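Plustimstead Tableware Library
Frequently asked questions

Updated 18 Mar 2026

How does the library work?

You borrow bowls, plates and cups from us for a party, a school lunch or a street meal, and you bring them back after. We have 300 pieces at the moment. Most are bowls, as people ask for them most.

Do I have to be a member?

For small loans, no. If you want more than 70 pieces at one time, please join first. The form is at the desk and it takes a few minutes to fill in.

How long can I keep the things?

A loan is for one weekend: collect on Friday, return on Monday. In July we are very busy, so please do not ask for a longer loan in that month. In other months we can often say yes.

Which sets can I choose?

There are two. The Ono set is plain and white, and it has plates, bowls and cups. The Uibo set is in pastel colours and has only bowls, in a small and a large size. You may mix the sets, but write on the form how many you take from each, or the counting on Monday becomes long.

Are the pastel bowls suitable for hot soup?

Yes, for soup that is ready to eat. Please do not pour boiling water into them, and do not put them in the oven or on a hot plate. For the microwave the answer is also no, even for a short time. If you need bowls for the microwave, ask for the Ono set.

How should I wash them?

By hand or in the machine, both are fine. In the machine, use the upper basket and a programme that is not very hot. By hand, use warm water and a soft sponge. The matte surface does not like the rough green side of the sponge — it leaves shiny lines and we cannot take them away again.

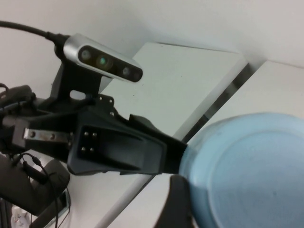
Turn each bowl over before you put it in the box and look at the base too. Food and soap like to stay in the ring under the bowl, and a stack with one sticky base is difficult to pull apart later. A soft toothbrush is good for this place.

I see small specks on a bowl. Is it dirty?

Sometimes it is only dust, or lime from the water. Wipe it with a damp cloth and a little vinegar, then rinse. If the specks stay and you cannot feel them with your finger, you can use the bowl as normal.

Can I stack them wet?

Please don't. Leave them upside down on a towel until they are dry, best overnight. When they are put away wet, they smell, and they hold together like glue.

How do I pack them for the return?

Large bowls at the bottom of the box, small ones on top, all with the open side up. Put a sheet of paper between the Ono plates. The pastel bowls do not need paper. Do not fill the box above the handles, as the lid must close flat.

What if something breaks or is lost?

Tell us when you return the box. We ask 2 pounds for each missing or broken piece. For scratches from normal use you pay nothing.

Do you have cutlery?

Not yet. The Bemus hall next door lends forks and spoons, but you must ask them directly. Their list and ours are separate.

Can I give you my old bowls?

Thank you, but only if you have ten or more of the same kind. Single bowls we cannot stack with the others, and the shelf is already quite full.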